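*From the spring mailing, 05/01/2019*

## What we're asking for in next year's equipment budget

A good many of you wrote in after the February issue wanting to know what is going on with the tray-clearing station, and more to the point what it's going to cost us, so I have saved the front half of this mailing for it. Get yourself a coffee. I do go on a bit when it comes to money, and I'd sooner you heard all of it now than in pieces in the hallway.

For those who are new since the winter, Sequeira is our shared test kitchen and workshop, and the clearing station is the bench where a robot arm is learning to tidy up after a meal. Trash goes one way and dishes go another, which sounds like nothing at all until you've watched a machine try to work out where a napkin ends and a wrapper begins! We have the arm on a lease from Vurkidura, and the lease is up for renewal, so this is the natural moment to decide what we want to own, what we want to keep renting, and what we can happily do without.

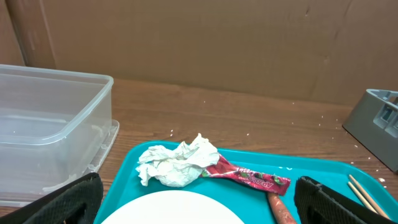 *A tray waiting to be cleared, with napkin, snack wrapper and a pair of thin wooden sticks.*

Let me start with the gripper fingers, because that is where I'd put the first dollar. The dark textured pads are the part that does the touching, and they are a wearing part, the same as brake pads on a car. When we planned last year we treated them as if they came with the arm and would last as long as the arm. They don't, and they won't. The Nukix catalog has a padded set that fits our mount, and I've put down 18 pairs for the year. That may look like a lot of pads. I would ask you to remember that an arm with worn-out fingers costs us exactly as much per month as an arm with good ones, and I'd hate to have it parked while we wait on a parcel.

Second, the small camera at the wrist. We've been getting by with one and no spare, and I have lost a little sleep over that (only a little, but still). The request has one extra camera and two extra cables. The cables are cheap, and they get bent back and forth all day long, so please don't anybody strike them from the list to make the total look prettier.

Third, and I know some of you will smile, there's a line for plain old household stuff. Trays, plates, bowls, clear bins, paper napkins, a dish rack or two. I've set it at $500 for the year. It's the smallest line on the page and it's the one I got the most questions about! My feeling is that practice on one kind of plate makes for an arm that knows one kind of plate, and the places we would like to show this to someday will have cupboards full of odds and ends. So we buy odds and ends. If you are clearing out a kitchen at home, do talk to me before it all goes to the thrift store, and bowls especially.

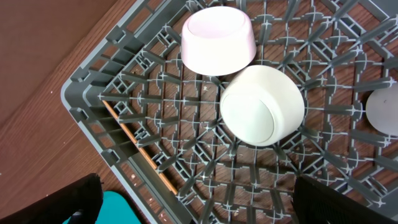
Racks have their own paragraph in the request, and I'm rather proud of it. All those pegs and crossbars leave a narrow path for the fingers, and a bowl that is tipped over onto its rim has to be approached quite differently from one sitting flat in a cupboard. I would like us to own three different racks with different spacing and to swap them on a regular schedule. I'd also like a better way of keeping the bench and the racks clean between runs, and a small handheld vacuum is in there for that purpose, out of the same household money.

Now for the big one. Vurkidura will renew the lease for 12 months at the present rate, or for longer at 15 percent less. Ikamier, who some of you met at the open house, would sell us an arm outright, with training for our people folded into the price. I've gone back and forth on it more times than I care to admit. Buying looks better if we keep at this for several years, and renting looks better if we change our minds. What tipped me toward one more year of renting is that we still don't know whether one arm is enough for the job or whether we will want two working side by side, and I don't want us to own the wrong thing. I've asked Ikamier to hold their quote open, and they've been very kind about it.

Whichever way we go, I've added 20 hours of paid setup time. We left that out entirely last year and ended up borrowing it from everybody's evenings, and I felt bad about it then and feel bad about it now.

The full request is in the blue binder by the workshop door, with the supplier quotes tucked in behind it. Write on it, please! Pencil is best. I'll gather up the comments before the next budget meeting and send a clean copy around to everyone on this list.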